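Setting Up a Shared Folder Backup on a Small Office Network

42 shares | 6 comments

A nightly copy of a shared folder needs a source, a destination and a schedule. The steps below assume a file server named Pestumley and a storage box named Valente, both on the same local network. Substitute your own names.

Create a separate account on Valente for the backup job. Give it write access to the destination folder and nothing else. Do not reuse an administrator login.

Check the size of the source before the first run. Our shared folder held 530 GB, and the first full copy ran overnight and into the next morning. Later runs copy only changed files and finish much sooner.

Set the job to start at 1 a.m. If another task reads the same disk at that hour — a virus scan, for instance — move one of them. Turn on logging and keep the logs outside the folder being copied.

Exclude temporary files and the recycle bin. On our server this removed 2619 files from the job. Test the exclusion list with a dry run and read the output before you save it.

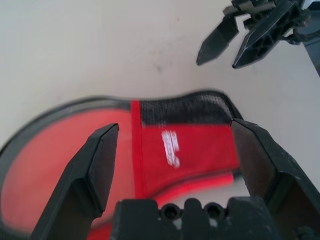 Versioning is a separate setting. Without it, a damaged file on the source overwrites the good copy at the next run. Keep at least six versions of each file, more if the destination has space.

Restore one file each month to a different folder and open it. A log entry that reads "completed" confirms that the job ended — it does not confirm that the files can be read. If the test file will not open, check the account permissions first, then the disk.

Related
Mapping a network drive at login
Choosing a disk format for Valente
Nunska: reading the error log
Moving Plilolik to a new server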